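Duvet always bunches up inside its cover
Posted in Home and Laundry by Mercy Mussa, Fri 12 October

I bought a king size duvet from Nonley in March and it won't stay put. Every morning all the filling end is down by my feet and I've got two layers of empty cotton round my neck. The cover is the right size, I've checked the label on both. It has buttons at the bottom and nothing inside the corners. Is there a cure that doesn't involve buying another cover? I'm not much good at sewing but I can manage a button.

Garnet Zacharias
Get a heavier duvet. Mine never moves.

Irja Savolainen
Ours did exactly the same until I put ties in it! You need about 15 cm of cotton tape for each corner, folded in half and stitched into the seam on the inside of the cover (a few stitches by hand is fine, mine are dreadful). Then look at the duvet itself, as a lot of them have little loops at the corners already. If yours has, just tie the tape through and you're done. If it hasn't, sew a loop on, but only through the edging – go into the middle and you'll get feathers coming out for weeks.

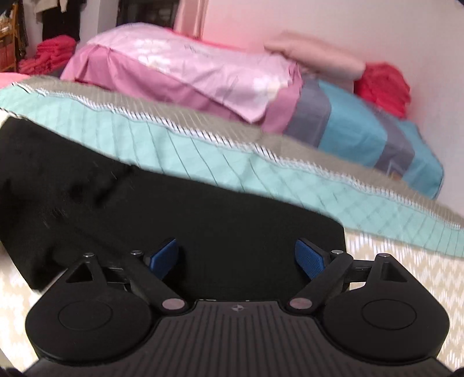

Do the two top corners first and sleep under it for a night or so, because that was nearly enough for us. I only added the bottom ones when my husband started pulling it sideways. And untie everything before it goes in the wash, or the knots go like little stones and you'll be there with a fork.

Apolinar Orozco
Safety pins work too, but use the nappy sort with the locking head. I went through 3 ordinary ones before I gave up on them.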